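**Prercombe opens paper sorting service for homes and small offices**

PRERCOMBE, October. Belline, the home organizing company based in Prercombe, is adding a paper sorting service to the work it already does in kitchens, closets and garages. The service is called Belline Paper Day. Bookings open this month for homes and small offices in Prercombe and the nearby towns.

Customers asked for it. Belline surveyed 142 households it had worked with over the past year and asked which part of the home they still found hardest to keep in order. Loose paper came first, ahead of clothing and garage storage. Most of the people who answered said they had at least one drawer or box of printed pages they had not looked through in over a year.

A Paper Day visit lasts three hours and takes place at the customer's own table. Two organizers attend. The customer stays in the room and makes every decision about what is kept. Belline does not remove papers from the home unless the customer asks for them to be shredded.

**How a visit works**

- **Clear a surface.** A dining table is best. Customers are asked to put down a plain cloth if they have one, so that white pages show up clearly and the tabletop is not scratched by staples.
- **Spread and stack.** Pages come out of their boxes and are laid across the table. Sheets that belong together are gathered into piles. Reports and letters of several pages are put back in order before anything is filed.

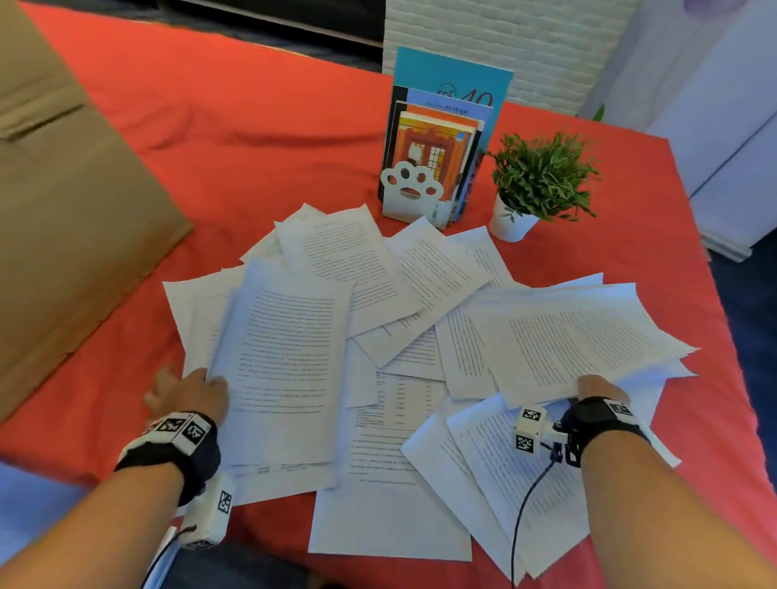 - **File.** Papers to be kept go into labeled folders made by Hubmann. A starter set of 30 folders is included in the price.
- **Shred.** Papers the customer does not want are sealed in a bag and taken to Solteck, which handles shredding for Belline and sends the customer a receipt by mail.

Customers with more paper than fits into one visit can book a second at a lower rate. Belline suggests leaving a week between the two.

**Booking**

Visits can be booked at the Belline shop in Prercombe or by phone during shop hours. Morning visits start at 9 a.m. and afternoon visits at 1 p.m. Office customers may also ask for an evening start. Photographs, stamps and bound books are not part of the service.

**About Belline**

Belline organizes homes and small workplaces in and near Prercombe. It also sells storage boxes, shelf liners and Hubmann folders in its shop.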